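Mixed produce in one open wicker basket: what order, and what should stay out?

Kitchen & Pantry > Storage
Posted 2026-03-14
Viewed 3,000 times

Prakash Krishnan

I have replaced a lidded plastic bin with an open woven basket from the Hasar range. It is oval, shallow, with a tight weave on the bottom and an open weave around the rim. It sits on a table in a room with carpet and ordinary indoor lighting. There is no direct sun on the table at any hour. The room is heated in winter and air conditioned in summer.

The weekly order from D'Souza normally contains sweet potatoes, lemons, bok choy, and sometimes an eggplant or a few peppers. I would like to keep as much of it as possible in the basket and as little as possible in the refrigerator, which is small.

Problems so far:

The bok choy goes limp by the second day. The outer leaves yellow by the fourth.

The lemons develop a soft, pale spot where they touch the basket. It has happened to several, always on the underside.

The sweet potatoes are fine except for one that sprouted.

I currently empty the delivery bag straight into the basket, so the order of things is random. Is there a correct loading order for a basket of this type, and are there items on my list that should never be in it? The maker's tag gives a maximum load of seven pounds and says nothing else. I would also like to know if lining it is a good idea. I have a roll of Musside shelf liner left over from the cabinets.

2 answers

ladle_and_line

Take the bok choy out. It is a leaf vegetable and it loses water through the leaf faster than anything else you list. An open basket gives it moving air on all sides, which is what you want for a sweet potato and what you do not want for a leaf. Put it in the refrigerator in a loosely closed bag with a dry paper towel. It will keep for most of a week that way. Cut a thin slice off the stem end before cooking.

Everything else can stay in the basket. Sweet potatoes on the bottom, lemons on top.

I would skip the liner. Shelf liner is mostly solid and you would be turning a ventilated basket back into your plastic bin.

Comment from Prakash Krishnan: The liner is perforated, if that changes anything. Small holes, fairly far apart.

Comment from ladle_and_line: Not enough to matter. Use a sheet of paper if the dirt bothers you.

grange_hall_dee

The answer above is correct on the bok choy and I agree on the liner. I would add some detail on the rest. I kept the produce bench at a food co-op for several years and most of the losses in mixed baskets had the same few causes.

Soft spots on the lemons. Pressure combined with trapped moisture. A lemon resting on a woven surface touches it at a few raised points, and with more fruit stacked above, all the load goes through those points. The rind bruises there first. Keep lemons in a single layer and turn them when you pass by. If they came out of the delivery bag with condensation on them, dry them with a towel before they go in. A lemon at room temperature is good for a week, sometimes a little longer, after which the rind hardens. If you do not use them within that time, the refrigerator is the better place for them.

Sweet potatoes. They prefer somewhere cooler and darker than a table in a heated room, but they must not go in the refrigerator. Cold gives them a hard center that does not soften when cooked. If you use them within seven days the basket is fine. If you buy for a month, keep the surplus in a dark cabinet in a paper sack and move a few to the basket at a time. Do not wash them before storing. One that has sprouted is still usable; break the sprout off and cook that one next. Check the ends, particularly the narrow end, where rot usually starts.

Eggplant and peppers. An eggplant will tolerate two days in the basket. Peppers wrinkle in open air and I would refrigerate them.

Load. Ignore the tag if it leads you to fill the basket to the limit. A limit of that kind tells you what the basket will hold without deforming, and the produce at the bottom gives out well before the basket does. My own oval basket gets 700 g of lemons or a single layer of sweet potatoes, never both at full quantity. If you have a kitchen scale (mine is a basic Hetine), weigh one load and note what it looks like. After that you can judge by eye.

Loading order, for a shallow oval basket with a flat bottom:

1. Empty the bag onto the table first. Do not pour it into the basket. Bruised or split pieces are easy to miss once they are under something else.

2. Sort by where each item is going: basket, refrigerator, cabinet.

3. Brush loose soil off the sweet potatoes with a dry brush. Lay them lengthwise along the long axis of the oval, not touching the rim if you can avoid it. The cut strands on a woven rim will scratch the skin, and a scratch is an entry point for rot.

4. Place round fruit at the other end, in one layer. A gap between the two groups is useful. If there is no room for a gap, there is too much in the basket.

5. Put anything that has to be used first nearest to you.

6. Once a week, take everything out, turn the basket over, and tap the bottom. Soil and dry skin collect in a tight weave and hold moisture. Wipe with a barely damp cloth and let the basket dry completely before refilling. Do not soak it.

On location: carpet under the table is not a problem for the produce, but wicker sheds small fragments and so do onions if you ever add them. A plain white table with a hard surface is easy to wipe. I would leave a few inches between the basket and the table edge.

On mixing: apples, pears, and bananas give off ethylene, which yellows leaf vegetables and encourages sprouting. None of those are on your list. If you start ordering them, give them a separate bowl.

Comment from Prakash Krishnan: Thank you. I had been laying the sweet potatoes across the short axis, with the ends pushed into the rim. Is there any harm in leaving the basket unfilled on the table between orders?

Comment from grange_hall_dee: None. It dries out better. Keep it out of a closed cabinet in June or any humid month, as the underside can mildew.

The stage at step 2 looks like this with a light-tan oval basket of the same general type, lattice rim included. The sweet potato and the yellow fruit go in the basket. The bok choy goes to the refrigerator.
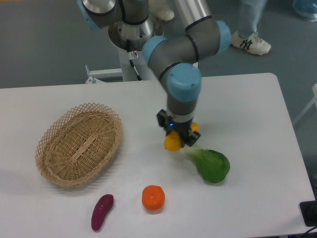 Related threads in Storage

Sweet potatoes hard in the middle after baking
Removing mildew from the underside of a wicker basket
Paper or cloth for wrapping leafy greens
How long do cut lemons keep in a closed container?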